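Coat swap returns to Fustberg, minus the coats

The Fustberg clothing swap is back in July, and organizers are asking residents to please bring something other than winter coats. Last year's event took in up to 2,000 garments and gave away 57 of them, the temperature in Alcaraz Hall being what it was.

"People were very generous with their wool," said Valeriano Ibarra, who runs the swap and spent the following months storing it in his garage. He would like to park there again.

Shirts, dresses and children's clothes are welcome this time, on hangers if possible. Rack space is limited.
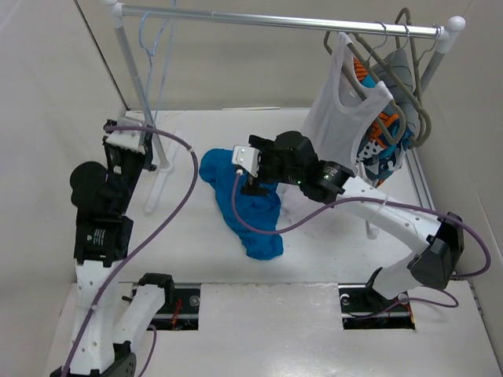 How it works

Drop off clean clothes at the Grasta Street entrance from 9 a.m. and collect one token per item, to a limit of 100. Doors open to swappers at noon. Tokens from last year will be honored - Ibarra has coats for anyone holding one.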